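Storage containers, part 2: lids and rims

Posted 8 August 2022

The June post covered shelf spacing. Two comments, one from Zeeshan Cheema, asked about the containers themselves, so these are my notes on the green one. It is a rectangular box with rounded corners, bought from Trestetti for a drawer 11 cm deep. With the lid on it clears the drawer front by 5 mm.
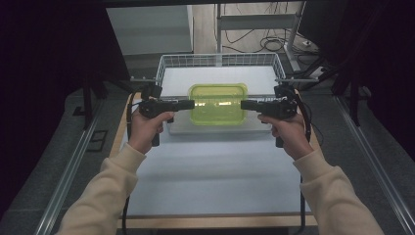 Lid fit

Press the corners first, then the long sides. Starting from one end bows the lid and leaves the far corners proud. I weighed the box full of rice at 416 g and lifted it by the lid alone – it held, but I would not make a habit of it. Stack up to five, and only with the lids on.

Wire racks are a separate problem. A small container set directly on the mesh rocks when a corner drops into a gap, so I keep a flat white surface in front of the rack and put containers down there. 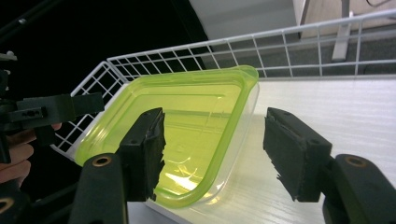 Pouring is where I am pickiest about a container. Square rims spill rice down both sides of the corner, and rounded ones are only slightly better. The small pointed lip at one corner of the green rim is the part to aim with: tilt along the diagonal and keep the opposite corner high. Clear walls help too, as the level can be read without opening anything. Labels go on the short side. The Pluketti box, which I have not measured yet, is next.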